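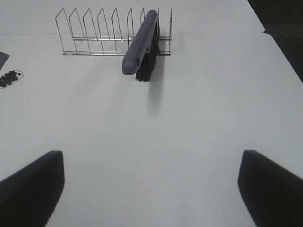

Home » Interviews » Moving a company's data without losing the people who use it

When Olga Ibarra joined Pramden, the kitchenware distributor kept its sales figures in 814 spreadsheets. She knows the number because counting them was her first job there. "I loved it," she says, laughing. "You open a file from accounting and there's a whole little world in it, with its own colors and its own rules!"

Now she runs the data team, which has two people in it, and her excitement about the work is catching. We talked for most of a morning about how the company moved its reporting into one cloud database, and I could have stayed for the afternoon too.

The first step was picking what to leave behind. Over 700 of the files were copies of other files, often with one column changed. "People make a copy when they don't trust the original," Ibarra says. "So you go and ask them what they were worried about. Those were my favorite conversations of the whole project."

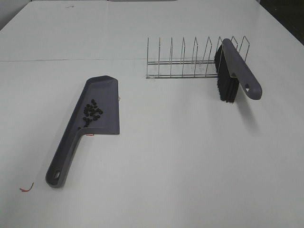
Dustpan, hand brush and dish rack on a white tabletop.

Product names caused the most trouble. The warehouse in Ilness listed items one way, the sales office in Carretero another, and returns were logged under whatever the customer had typed. Ibarra's colleague Zlata Bondarchuk built the matching table that ties them all together. 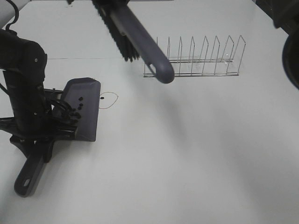

"Zlata would come in at eight with a new batch of matches and we'd go through them over coffee," Ibarra says. "Is a sink brush a dish brush? We argued over that one for two days, and I still think I was right."

They loaded everything with Trarkell, a scheduling tool that Bondarchuk had used before, and ran the old and new reports side by side until September. Sales managers got to see both and complain about either one (they did, at length, and Ibarra kept every email).
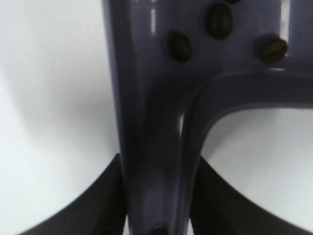 The complaints shaped what came next. One manager wanted returns on the same page as orders, so that went in first. Another asked for a plain button that would download the table, and it's now the most used thing in the whole system. "I'd planned all these beautiful charts," Ibarra says. "They wanted the button, so they got the button, and they're so happy with it!"

She and Bondarchuk are working on supplier records next, starting with delivery dates.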